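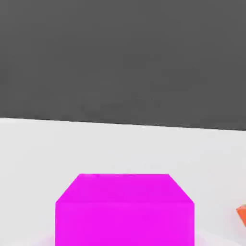 Will a flat council tax in Proltby be simpler?
Simpler to print, yes. Whether it's fairer is another matter. The leaflet sells it as one tidy block, like the magenta cube on the pale tabletop, and leaves out the 13 exemptions.

Who pays more?
Small homes, as far as I can tell. The council says 47 households. I'd like to see the working.

Is the 5 per cent cap binding?
It says "intended". Make of that what you will.

Can I object?
Yes, in writing, within 40 days.

Related
Zitville drops its parking levy
Sultunis business rates: who checks them?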